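Custholm Tenants' Association
Minutes of the regular meeting, Wednesday, 7:00 p.m., ground floor lounge

Present: Despina Rusu (chair), Cornel Avram, Domnica Coman, Brodie Prendergast, Ghislain Ross (minutes)

1. Minutes of the last meeting
Approved with one correction. The bike room has 13 hooks, and the draft said 12.

2. Laundry room
Two dryers are still out. Breltano has ordered a part for one and wants to replace the other. Domnica asked for the replacement price in writing before the next meeting. The sign about pulling wet clothes out of other people's machines has been taken down again and will go back up.

3. Tool lending
The association will buy one household tool set for tenants to borrow. Limit set at $200, to come out of the general fund. Loans are for three days, signed out with Brodie. Tenants in the annex asked to be included and the chair saw no problem with that. 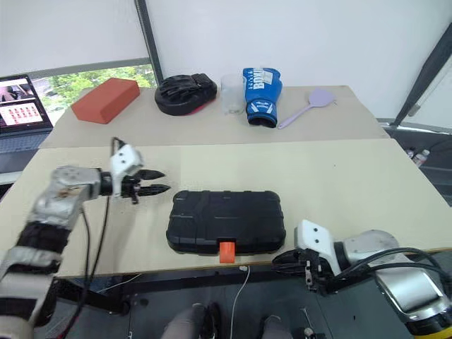
Cornel Avram said three days was too short for anyone who works weekends, and he would rather see a full week with a reminder call on day five. Domnica said a week would mean long waits in the fall when people put up shelves and curtains. After some back and forth the loan period was set at five days. Passed, four in favor, Cornel abstaining.

Late returns: a phone call first, then no borrowing for a month. No fines. The chair does not want to handle cash for this.

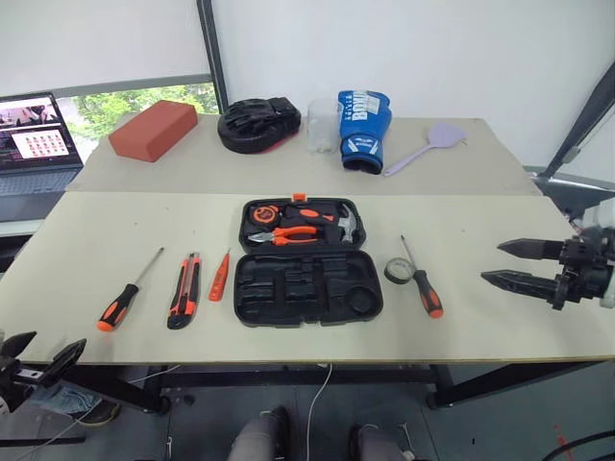

Lost items will be replaced by the borrower with the same item or one close to it. Brodie will type up a one-page form and leave copies by the mailboxes. Power tools were raised and put off until January.

4. Heat
Complaints from the third and fourth floors. The boiler contractor, Rosser, bled the lines on the east side only. West side still to be done. Despina will call the office again and ask for a date. Tenants should write down the temperature in their unit morning and night and hand it in.

5. Money
Opening balance $956. Paid out $348 for the courtyard benches. Closing balance $608, before the tool purchase.

6. Notices

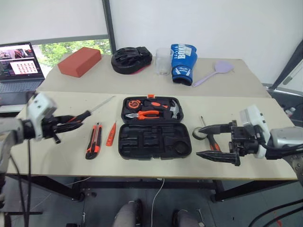

CUSTHOLM, January. Tool lending opens the first week of the month. Sign out with Brodie Prendergast, evenings only. Please do not knock before 6 p.m.

The notice was read out and approved for the lobby board. Ghislain will add the annex entrance code for the people who have not received it.

Adjourned 8:25 p.m.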